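## Stecklinge im Wasserglas bewurzeln

Basilikum, Minze und Tradeskantie gelingen so ohne Erde. Bester Zeitpunkt ist der August.

1. Einen Trieb unter einem Blattknoten schneiden.
2. Die unteren Blätter entfernen.
3. Eine 500-ml-Flasche bis zur Hälfte mit Wasser füllen.
4. Hell stellen, keine Mittagssonne - 20 °C reichen.
5. Das Wasser alle 2 Tage wechseln.

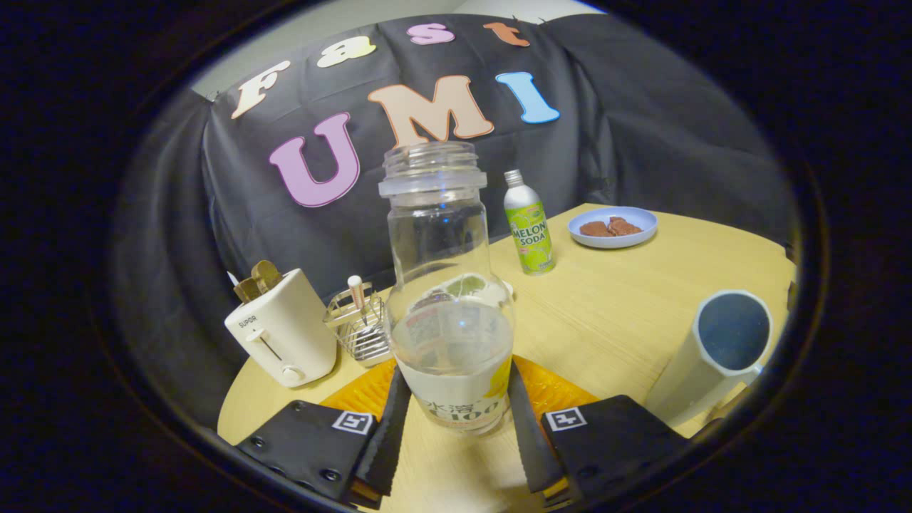 *Klare Flasche ohne Deckel, bis etwa zur Mitte gefüllt*

Sobald die Wurzeln 40 mm lang sind, in Anzuchterde setzen und gut angießen.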